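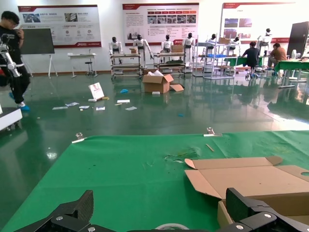 *Roll of tape at the fingertips, box open beside it, mat clipped along the far edge.*

# Bench rules for anyone working next to a robot arm

I've been asked for this page so many times that I've finally sat down and typed it up (2023-02-22, with a cup of tea, most of it in one go). It's workshop tips, really, the same sort of thing I'd write about chisels or a pillar drill, only the tool happens to move by itself. I do pick-and-place work on small household and packing things: tape, boxes, sticks, bottles, tea towels. Your bench will be different, so pinch what's useful and leave the rest.

## Clip the mat down

A loose mat will ruin your afternoon. The fingers come down a touch too low, catch the surface, and the whole thing slides towards you with everything on it. I like small metal clips on the far edge, where the arm hardly ever goes, and I keep the near edge flat and clear.

- Put the clips on before you set the arm's home position. If you do it afterwards, check the height again.
- Keep clips out of the pick area. Fingers and clips don't get on.
- Wrinkles matter more than scuffs. I leave the mat rolled the wrong way round overnight and most of them go.

If your mat's from Stockdale like mine, the green ones come rolled very tightly and want two nights. I've tried a hairdryer. Don't bother!

## Flaps out or flaps off, and decide early

Cardboard boxes are much more awkward than they look. A flap standing half up is the worst of all, as it moves when you breathe near it and the arm will happily nudge it into a new place and carry on. My rule is that flaps are folded right back and lying on the table, or they're cut off altogether. If you cut them, use a fresh blade and do it at another bench, please. Little curls of card get into everything.

Write the choice on your job sheet as well. I once had a run at Cudov where half the boxes had flaps and half didn't, and I spent most of a week in June trying to work out why the second half looked so much better.

## Sweep between jobs, and look for the clear stuff

Clear plastic is the one I miss every time. Torn wrap, the peeled-off bit from a new roll of tape, the little window out of a packet. You only see it when it glints. So I crouch down and look across the mat with the light behind it, and there it all is.

I keep a soft brush and a small tub hooked under the bench edge. Brush towards yourself, with the arm paused, and empty the tub before it's full. A lint roller is lovely for the last bits, although it does leave a slightly tacky patch on some mats, so try a corner first.

Sticks and skewers need their own pot. They roll, they're thin enough to slip under a finger pad, and they always end up at the back.

## Holding a roll of tape

I get more messages about tape than anything else, so a few notes.

1. Open the fingers wider than you think you need, then come down straight. Coming in at a slant pushes the roll away.
2. Close slowly and stop at the first firm contact. Squeezing harder doesn't improve your grip on a round thing, it just squirts it out sideways.
3. Textured finger faces are much kinder than smooth ones. Wipe them with a barely damp cloth, and keep the cleaning spray well away.
4. Fold the loose end of the tape under. An open end will stick to a finger and come up with it, roll and all.

Check the screws in the fingers while you're there. I do mine every 300 picks, by hand, with the short driver. They ought to be snug. If one's worked loose, have a look at its partner on the other side before you tighten anything, or you'll get the pair sitting unevenly.

## Floors

Shiny floors are gorgeous and slippery, and paper on a shiny floor is like a banana skin. Anything that lands there gets picked up at the end of the job, by whoever was running the job. If you drop something *during* the job, leave it, pause the arm, then pick it up. I know it's tempting to duck down while it's still going. I've done it, and I got a bump on the head that I rather deserved.

Boxes waiting on the floor should have one spot and stay in it. At Fanatbridge we put down a square of yellow tape for them and it worked a treat, right up until somebody wanted the square for a bicycle.

Shoe covers are worth having if your floor has been sealed. Change them when they go thin at the toe. And don't wear them on stairs, ever!

## People first, always

My proper safety rules are the ones I won't bend on. They're in the order I'd tell you if you walked in today.

- Stop button first. Find it, touch it, and make sure you can reach it from where you'll be standing or sitting.
- Say "moving" out loud before you start the arm. Everyone in the room, every time, even when it feels daft.
- Stay outside the arm's reach while it's live. I mark mine at 90 cm from the base, which suits my little arm. Yours may need far more, so look it up in the manual and measure it.
- Sleeves up, lanyards off, long hair tied.
- Never hand a thing to the gripper unless the job has been set up and checked for handing over. Put it on the mat and step back.
- If you're on your phone, you're not on the arm. Pause it.

People at the next bench count too. They've got their heads down over their own work and they aren't watching yours, so I have a word with them before I try anything new or quick.

Please don't treat my list as a risk assessment. It's what I do on top of one. If your workplace has its own rules and they're stricter than mine, go with theirs.

## The job sheet

I use one side of paper, and the Bradelon notebooks with the stiff back are nice for it because you can write standing up. Mine has the job name, what's on the mat, where the box goes, flaps in or out, finger type, speed, and a line for anything odd. The odd line is the one I go back to. Last month's says "roll kept leaning left, mat had a lump", and that saved me nearly an hour the next time it happened.

Take nine goes at slow speed before you turn anything up. I used to do three and call it good, and then I'd be fishing tape out from behind the bench.

## Packing up

Arm to its rest position, power off at the wall, fingers wiped, tub emptied, clips left on. Box flattened if it's done for, or put back on its spot if it isn't. I leave the job sheet under a clip so it's the first thing I see in the morning.

A few of you have asked about gloves. I don't wear them near a moving gripper, as loose fingertips can catch, but I do put them on for cutting card. I'll add a bit on blades when I've got the new handles sorted.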